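Why Does Your Computer Forget Things (and Remember Other Things)?

My nephew came to me last week with a very long face. He'd been writing a story about a dragon who runs a bakery, he was nearly at the end, and then his little sister tripped over the power cord. Click. Black screen. When the computer came back on, the dragon was gone. But all his games were still there, and so was his silly picture of a walrus!

"Why did it forget my story and keep the walrus?" he said. Great question. I promised I'd write it down for him, and you get to read it too.

Let's start with your kitchen table. Say you're doing homework. You've got your math book open, a pencil, a sheet of paper, maybe a snack. Everything you need right now is on the table where you can grab it fast. Your other books are on a shelf down the hall. You could do your homework by running to the shelf every single time you needed to look something up, but you'd be worn out by problem 3.

A computer has a table and a shelf too. The table is called memory (you'll hear grown-ups call it RAM, which rhymes with ham). The shelf is called storage. When you open a game, the computer fetches it from the shelf and spreads it out on the table. When you type a sentence about a dragon, that sentence goes on the table first.

Now for the sad part. The table only works while the power is on. Turn off the power and it's as if somebody grabbed the tablecloth and yanked. Everything on it is gone! The shelf is different. Things on the shelf stay put even when the computer is off for a week, or a whole summer at Grandma's.

So what does "save" mean? It means: please copy what's on the table and put it on the shelf. My nephew had saved his walrus. He hadn't saved his dragon. (Lots of programs now save for you every little while, but his old one doesn't.)

Why not make everything shelf, then? Because the shelf is slower. Even a really quick shelf is slower than the table, and the part of the computer that does the thinking is in a terrible hurry. That part is called the processor. It follows instructions one after another, faster than you can blink, and it hates waiting. If it had to go down the hall for every word, your game would crawl along like a snail in peanut butter.

I tried this out with my after-school group in Tisdale. Tatu Rotich was the processor. He sat at a desk and had to build a sentence out of word cards. The first time, all the cards were in a box at the far end of the gym, and he was only allowed to carry one at a time. There were 9 words in the sentence and he was puffing like a train. The second time we put the cards on his desk. He finished before Ysaline Rolland had even found the button on the stopwatch!

Then we got mean and gave him 321 cards and a very small desk. Cards slid off everywhere. Computers get crowded tables too. If you have a ton of things open, the computer has to keep shoving stuff back to the shelf and fetching it again, and you notice everything getting slow. Closing a few things clears some room.

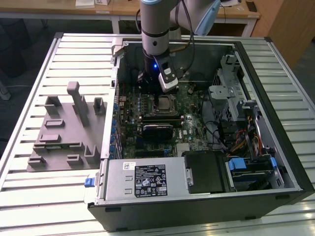
Remstead, May 17, 2021

With its side panel off, a desktop computer has a board inside covered in chips and connectors. The processor sits in a socket on that board under a silver metal lid. The row running across below it is where memory goes, and that's our kitchen table. Pretty close to the processor, right? Short trips are quick trips. (Please don't open up your own computer without a grown-up who knows how, and never while it's plugged in.)

Want to play the game at home? Write a silly sentence on scraps of paper, one word on each. Put the pile in another room and fetch the words one by one. Then do it again with the pile next to you. For the last round, have somebody shout "POWER CUT!" and sweep the table clean before you're done. Did you copy any of your sentence into a notebook first? That's saving.

My nephew wrote his dragon story again, by the way. The new dragon makes pretzels, and he pressed save after every paragraph.

Comments (4)

Shoshana Ambrose
We did the word cards with my second graders and the POWER CUT round was the big favorite. A lot of shrieking. Thank you!

Ezekiel G.
im 8 and i lost my whole castle once because i didnt save. now i know where it went. it was on the table

Reginald Schumacher
My first computer, back in 2000, would freeze if I opened two things together. Tiny table, I guess. My granddaughter wants to know if a phone has a table and a shelf as well?

Reply from the author
It does, Reginald! Just much smaller furniture. Tell her she asked a good one.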